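Bidora Notes
20/11/2023

Equipment money for next year – read before you ask for anything

Quick one from me, Nafula Kirui, between two calls. The request sheet for hand-held gripper equipment is open and half of you have already written "more grippers" in it with no amount and no model. Can't order from that. So what follows is what we have learned about pricing this stuff, what's going in the plan, what's not, and what I still need from people.

Small-item work first, as it's where most of the wear goes.

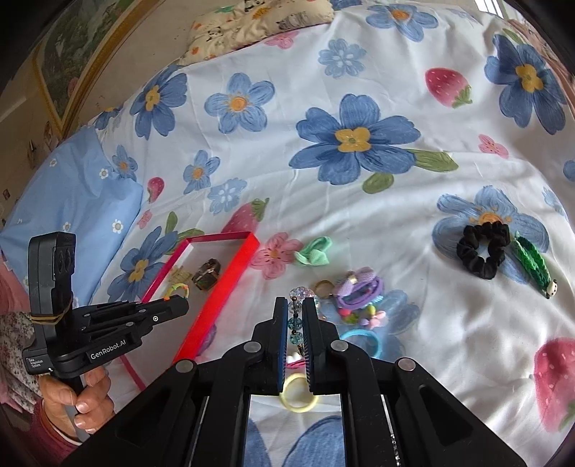
Hair ties and small jewelry on the bedspread, a gripper in each view and a second one coming in from the side.

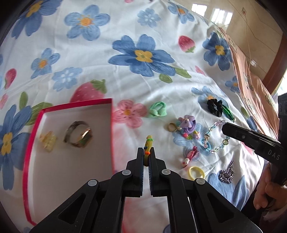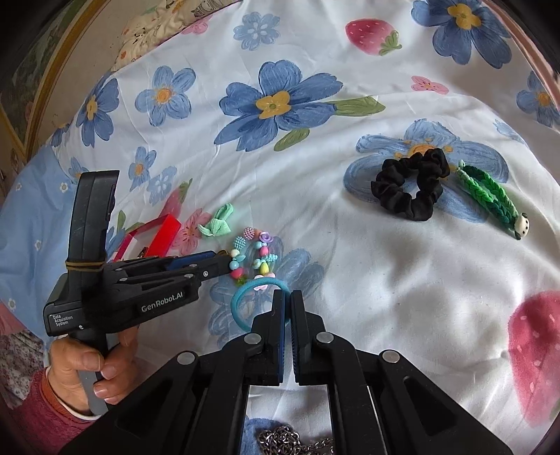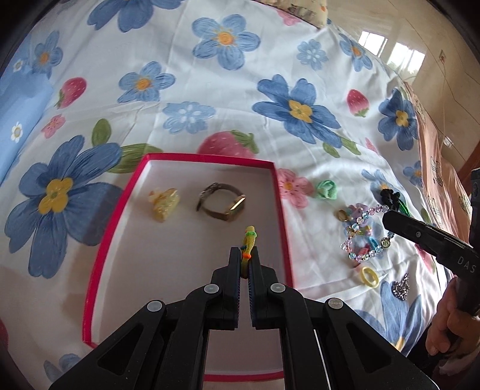 OK. Money.

The sheet has three kinds of line in it and people keep mixing them up. Kit you buy once and keep. Parts that wear out. And the objects themselves, the props, which everyone forgets until the week before. Please put your request under the right heading. A pack of finger pads is not "equipment," it's a wear part, and if it sits under equipment it gets held for the February approval with everything else and you'll be taping your old pads together till then.

Buy-once kit

We priced replacement pairs from Barrera and from Skolleveo. Both quotes came in with different things left out, so they can't be compared line by line yet. Barrera quotes the pair with chargers and cables in. Skolleveo has a lower headline price and then cables, mounts and the carry case all listed seperately on page two. Zhenhua Cao is redoing them on one sheet so we can see a like-for-like total. Until that's done please don't quote either number at anybody, including me.

Things to look at in any quote, learned the slow way:

Is it priced per hand or per pair. Ask. Then ask again in writing. We nearly signed for half of what we wanted last year.

Shipping and import. If the quote says "ex works" then it's us paying for the truck, the paperwork and the insurance.

Software. One supplier wanted a yearly seat fee for the recording app, which never appeared in the hardware quote at all. Yearly fees go in their own column, for every year we plan to keep the kit, not just the first one.

Repair turnaround. A cheap unit that goes away for a month is a month of nobody working that station. I want a number of days from the supplier, in the email, with a name under it.

Loaner during repair. Barrera say yes. Skolleveo say "case by case". Draw your own conclusions, I have.

Two-handed work

Most of the requests I got are for two-handed tasks, one person, a gripper in each hand. Fine. But then plan in pairs all the way down: pairs of chargers, pairs of mounts, storage for both. And a spare. The spare is the argument I keep having with finance and I am going to keep having it. When one hand of a pair is down the other hand is not half useful on a two-handed job, it's sitting in a drawer. So the plan has one spare unit per site and not one per pair, that's the compromise. Dusotwood wanted more. Dusotwood can have more when Dusotwood's own unit stops coming back with hair wound in the pivots (sorry, but it did).

Wear parts

This is the line that was too small last time. Tiny things – rings, beads, elastics – are hard on the finger pads. You close on them with the very tip, over and over, and the tips go first while the rest of the pad still looks new. Then people swap the whole finger when the pad would of done. Please don't. Pads are the cheap bit.

I've put $270 per site for pads, screws, pivot caps and straps. That's up on last year. It's meant to last the year and it is not a pot for coffee-run cable purchases. If you run out early tell me early and say which part, I'd like to know if it's one task eating them.

Anyone doing soft goods with small goods (scrunchies in with rings, that sort of session) should log pad changes against the task. Zhenhua has a tab for it. Two columns, date and which jaw. It takes no time at all and then next year I'm not guessing.

Also rubber bands, velcro, tape. Not charging these to projects. Supply cupboard. Just take them and write on the clipboard when something is getting low, please, not when it's gone.

Props and objects

Total for objects across all sites is $1622. It looks like a lot for hair clips and bowls. It isn't only hair clips and bowls. It's bedding, boxes, trays, kitchen things, desk things, and replacing whatever gets crushed, lost down a mattress or taken home by a toddler.

Some rules, since I'm going to get the receipts:

Buy ordinary. Discount store, the market, your own drawer with permission of whoever else owns the drawer. We want the stuff people have at home. If it cost enough that you'd be upset to lose it, leave it at home.

Mixed beats matching. A card of identical elastics is less use than a handful of different ones: different stretch, different shine, something with a bow, something see-through. Clear and sparkly things are a pain to see and a pain to grip and that's a fine reason to buy them.

One container per set and keep the set together. We bought the same little assortment at both sites in the spring because nobody had written down that the first one existed.

Receipts to me with the task name on. No task name, no refund. I'll be strict about this one and I am sorry in advance.

No real valuables. If you use your own watch or ring on a session then it's your own watch or ring and our cover doesn't touch it. I checked.

People time

Not my budget strictly but it ought to be in your plan. Setup and pack-down is not free. When you're costing a home session put in the laying out, the resetting between tries, the hunting for the bead that rolled off, and the copying of files at the end. The sheet from last year had recording hours only and so every single site came in over. Put real hours. Nobody gets a medal for an optimistic sheet.

Charging the same. If your batteries can't get through a session you either need more batteries or shorter sessions, and the first is a purchase and the second isn't. Say which you picked.

Storage while I think of it. Drives are cheaper bought together so don't order your own, just tell me how full you are. Dusotwood have told me. Everyone else hasn't.

What's not going in

New furniture. The bed, table, counter you have is fine.

Custom fingers. I know. Three people have asked for narrower tips for jewelry and I'd quite like to try them too, but neither supplier will price a small run without drawings and we haven't got drawings. If somebody wants to do the drawings, say so and I'll put a placeholder in. Without drawings it's out till the year after.

A second camera mount per hand. Asked for by one site, no reason given in the sheet. Give me a reason and I'll look again.

Anything marked "misc".

What I need and from whom

All sites: the sheet filled in properly, right headings, an amount in every row. If you don't know the amount put the supplier's name and "quote needed" and we'll chase it. Blank rows get deleted.

Dusotwood: serial numbers off the units that went for repair. Also where is the second carry case.

Zhenhua: the like-for-like for Barrera and Skolleveo, with the spare unit priced in both. And whether pads from one fit the other. I've been told yes and I've been told no, and it changes the order quite a bit, because if they do fit we buy pads in one go and split the bag. If they don't then every site that mixes makes has to hold two lots, which I'd rather avoid, and that alone might settle which supplier we go with.

Whoever borrowed the small torque driver out of the gray toolbox: the small torque driver.

Approval meeting is in February, and orders go out after it. Wear parts and props don't wait for the meeting, those I can sign off myself, so get them in seperate and get them in now. If you've got a unit that is making a noise, or is slow to close, or drifts, send it for repair before the end of the year while it's on this year's money and not next.

Questions on the sheet to me. Questions on quotes to Zhenhua. Lunch things to the other newsletter.

Nafula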